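Nernuvby Adds Remote Teaching to Its Lencho Simulator

Nernuvby has released an update to Lencho, its simulation software for teaching tasks to robot arms. Users can now guide a simulated arm with a handheld controller and save each run as a demonstration. The update is available this month to all current license holders. 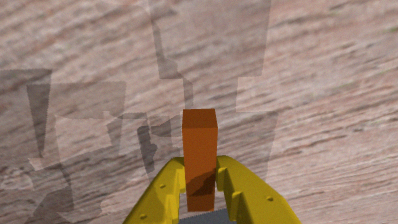

By the Zedska Office
Press Contact, Nernuvby

The new mode, called Nadus, records arm position and gripper opening along with the views from the simulated cameras. A close view from the gripper helps the operator line up the fingers with a small block before closing them. Runs can be replayed, trimmed or deleted before they are used for training.

Nernuvby tested Nadus at its Zedska office with 8 operators. They recorded 1687 demonstrations of simple block tasks, of which roughly 700 were kept for the first training set. Most of the rejected runs were stopped early by the operator.

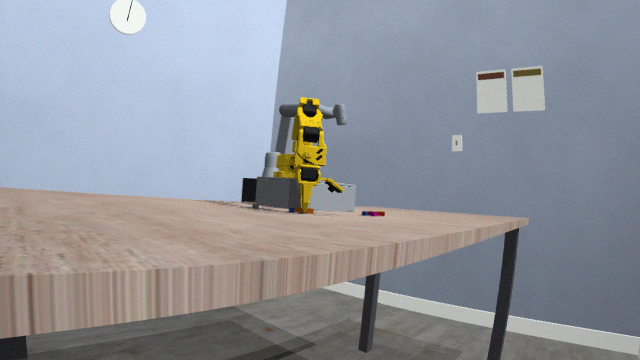 Simulated arm and colored blocks on a tabletop in Lencho.

Lighting, table texture and block positions can be changed between runs. Operators can work in the same building as the server or connect from another site. Two controller types are supported at launch, and a keyboard option is planned for a later release.

Existing Lencho projects will open in the new version without conversion. License holders can download the update from their account page. Setup instructions are included with the download.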